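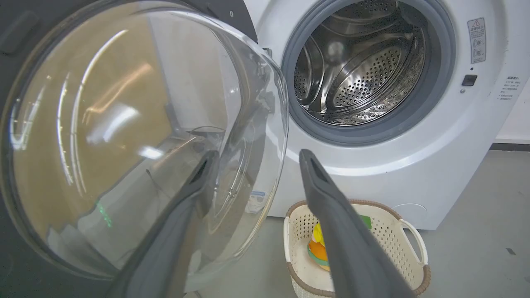

Fondeo Two-Finger Gripper Kit, from the Camcombe shared workshop

We started building these for our own laundry project, and then friends kept asking for a set (which made us very happy!), so now you can order one too. Each kit comes with a pair of fingers, the wrist mount, all the screws and a printed guide by Ertuğrul Polat, who has put together more of them than anybody. 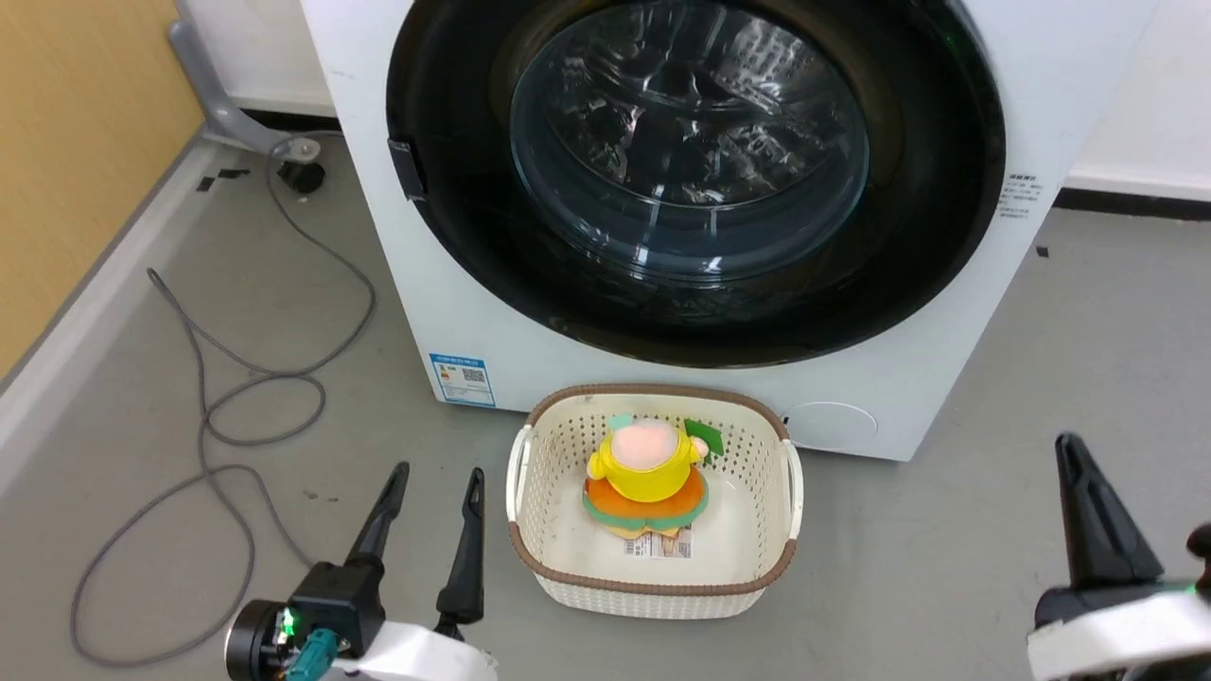 Set aside an evening for the build, and please do go slowly with the wiring. The kit is $273, or $80 for spare fingers only, and you have 90 days to send it back if it doesn't suit your arm.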